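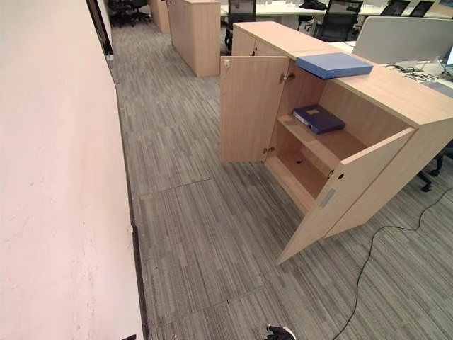

My nephew ships out for basic training in July, so I have spent a good part of the spring buying things he may or may not be allowed to keep. Anybody who has sent a kid off to the Army knows the feeling. You can't do the push-ups for him, so you shop.

The one purchase I want to tell you about is the Keketar footlocker from Steduletti, because I ended up buying 2 of them, one for him and one for me. I did 21 years in uniform and lived out of a plywood trunk that ate my knuckles every time the lid came down, and I suppose I have been holding a grudge ever since.

The Keketar comes in at 10 pounds heavier than I'd like, and you will notice it on stairs. My friend Larysa Vakulenko, who served with me and has a bad shoulder to show for it, took one end when we carried mine up from the garage and had a few things to say that I won't print. Get the version with wheels if you're over forty! I didn't, and I wish I had.

Past that, I'm very happy with it. The lid stays up on its own at any angle, the hasp takes a regular padlock, and the lift-out tray is deep enough for boots laid on their sides (mine are a size twelve, so most folks will be fine). I keep my dress blues in the bottom with the tray over them, and after two months the jacket came out with hardly a crease. The paint scratches easily around the handles. Mine is olive and already shows it. It also smelled strongly of glue when it arrived, and I left it open on the porch from Friday through the weekend before I trusted it with wool.

I paid 357 dollars for the pair with shipping, and they took around ten days to get here. One came with a bent corner. I wrote to the company expecting a fight and got a kind note back from a Hawi Assefa, who mailed a replacement corner piece and the screws to go with it. Putting it on took me most of an evening, mainly on account of my eyes.

A word to the parents: ask the recruiter before you send anything this size along. My nephew's told him to bring next to nothing, so his locker is sitting at the foot of his bed at home in Nevthorpe until he gets to his first duty station. His mother has started putting his letters and school pictures in it, and I don't think she'll want to give it up.

Four stars out of five. I'd go higher with better paint and handles that didn't pinch.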